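# Getting lint and fade under control on black cotton (long, sorry) 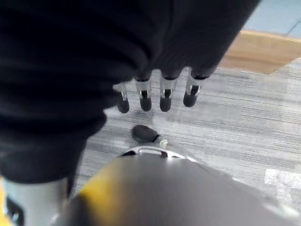

**korasside_laundry** wrote:

I have been washing dark clothes for a household of five for more years than I care to admit, and I still can't keep black fabric looking black past the first summer. We moved to Mekell in August, the water is harder than what we had before, and everything dark I own has started going gray along the seams. I've been trying to judge the fade in the folds, where the creases stay deep and dark and the parts that catch the light go more of a charcoal, and I can't decide if that's wear or simply how matte cloth looks when it's bunched up. My mother would have held it up at the window and known in a second! I wash cold, inside out, with half the detergent the bottle tells me to use, and I hang everything in the hallway. What am I missing?

---

**tzavaras_mends** wrote:

Welcome, and don't apologize for long posts, mine are worse. Soft matte black always reads lighter on top of a fold. Spread it flat on a table next to something you know is black (I use a sock that has never been worn, which my family finds very funny) and compare them in daylight. If the two match, leave your washing alone and enjoy your evening.

If the seams really are gray, I'd look at the spin before I looked at the water. Seams rub. I brought mine down from 1000 to the gentlest setting the machine has, and the next set of black shirts held up so much better that I went and did the same with the towels, which was a mistake, they took two days to dry.

---

**wumulus** wrote:

I'm going to disagree a little, with affection. A slow spin leaves hard water sitting in the cloth, and then you hang it in a hallway and all that mineral dries right into the fabric. That's your gray. I spin fast and add a second rinse, and I have a black cardigan older than my nephew that still goes to weddings.

Vinegar in the rinse gets recommended every time this comes up. I don't use it. Check your machine's manual before you pour anything in there.

---

**tzavaras_mends** wrote:

Your cardigan is wool, you've told us about it before! Cotton jersey is a different animal. I'll give you the second rinse, though. That's good advice and I should have said it.

---

**danai_t** wrote:

Danai Theodorakopoulos here, I run the alterations counter next to the bakery, so I see a lot of tired black cloth. Most of what people bring me as "faded" is lint and a bit of fuzz. Go over one small patch with a clothes brush, always in the same direction, and look again. If the patch is darker than the rest, you have an evening of brushing ahead of you and no need for dye.

For real fading I do dye, but only plain cotton, and I warn everyone that the stitching is often polyester and won't take the color. One lady was perfectly happy with her gray topstitching and told people it was meant to be that way.

Also, please stop folding dark things in the same place every time. The line along the fold goes first. Roll them, or hang them if you have the room.

---

**korasside_laundry** wrote:

Well, I brushed a patch the size of my hand and it did come up darker, so I'm feeling a bit silly and very grateful. The seams are still gray even after brushing, so I think you're all partly right. I'm going to try the second rinse first and leave the spin where it is, and if that does nothing I'll turn it down and report back.

Danai, what kind of brush? Mine is the old one from the shoe cupboard and I'm a little worried about what might be in it.

---

**danai_t** wrote:

Oh goodness, not the shoe brush! Natural bristle, on the soft side, kept for clothes only. Wash that patch before you do any more.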